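Dish rack

From the Trevard Household Wiki

A dish rack (also plate rack, drainer, drying rack) is a stand for holding washed plates and other tableware while they dry. Most have a base and a row of upright parts, called prongs, tines or dividers, with slots between. Plates go in on edge. Water runs down the face and off the rim, and air gets at both sides.

This article covers low countertop racks. For wall racks and over-sink racks see separate pages (wall rack page still a stub).

Contents
Use
Parts
Loading
Materials
Care
See also

Use

Mainly drying. Also storage: in small kitchens the plates often just live in the rack and never see a cupboard. Everyday sets in mixed colors are common for this, one blue, one cream, one green and so on, so each person in the house knows their own. 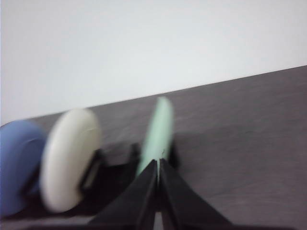
Storing plates in the open is fine if they get used daily, Fatley writes on the talk page, but plates that sit for a week pick up dust and kitchen grease and need washing again before dinner. Fatley wants the storage part moved to its own section. No objection so far.

Some households keep two racks, one for plates and one for cups and pans. Cups do poorly in a plate rack. They tip.

Parts

Base. Flat bar, wire frame or solid tray. A tray catches drips, a bar or frame needs a mat or a draining board under it.

Prongs. Straight or curved. Curved ones let the plate lean back a little and hold it by the weight. Straight ones hold it closer to upright and fit more plates per length.

End pieces. Taller, sometimes shaped as an open loop so they double as handles. Usefull when moving a full rack.

Rack height matters more than people expect. A low rack grips only the bottom part of the plate, good for air, less good if the counter gets bumped. It also goes under a shelf easier. With a low one, food can be set out on a plate in front and the rack behind doesn't get in the way much.

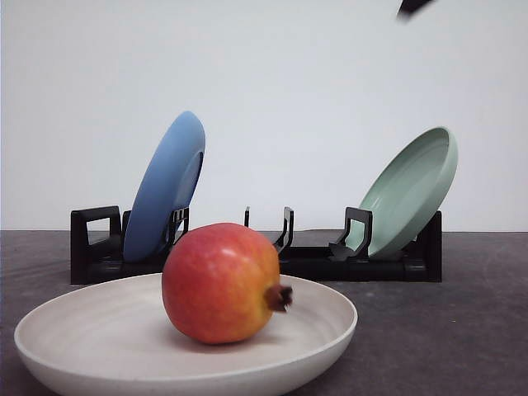 Trevard Household Wiki, print edition, vol. 2, p. 81

Loading

Big plates at the back or at the ends, small ones in the middle, is the usual advice. Leave a slot empty between deep plates. Plates with raised sides take up more room than flat ones and will touch if put in neighboring slots, and where they touch they stay wet. All faces the same way. Don't mix in bowls unless the gaps are wide.
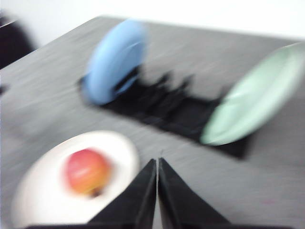

Balance is the other thing. A light rack loaded at one end only can lift at the other, worst with heavy stoneware. Fill from both ends toward the middle. Two plates, a blue one at one end and a green one at the other with the slots between left free, is a steady start, and the rest can go in as they get washed. Unload in the reverse order, middle first.

Slot counts vary alot. The Pikard long rack is listed at 11 slots, the Malhotra folding rack has fewer but wider ones. Check the gap against your thickest plate, not the thinnest. 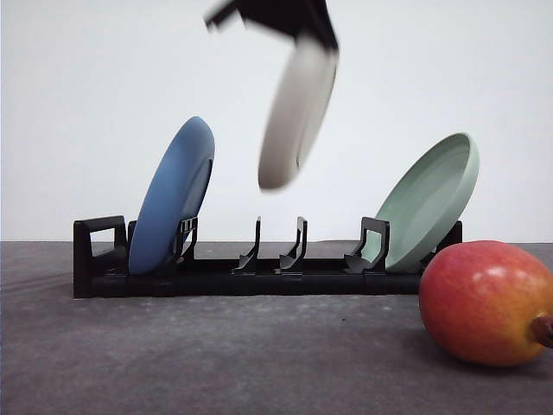 Lower plates straight down into the slot. Coming in at a slant catches the rim on a prong, and this is where most chips come from. Let go only when the rim is on the base. Same going out, lift straight up until clear.

Materials

Plastic: light, cheap, quiet, no rust. Can go cloudy or chalky in hard water areas, shows more on black.
Coated wire: strong, rusts where the coating wears off, tips of prongs first.
Stainless steel: lasts, costs more, noisy.
Wood: needs to dry out between uses or it goes moldy.

Care

Wash weekly with dish soap, old toothbrush for the corners. White crust is lime, vinegar takes it off. Empty the tray daily if there is one. Cracked prongs: replace the rack, sharp edges scratch glaze.

See also

Draining board
Dish towel
Plate (tableware)
Sink caddy

Category: Kitchen. Page has 106 edits. Last edited on a Wednesday.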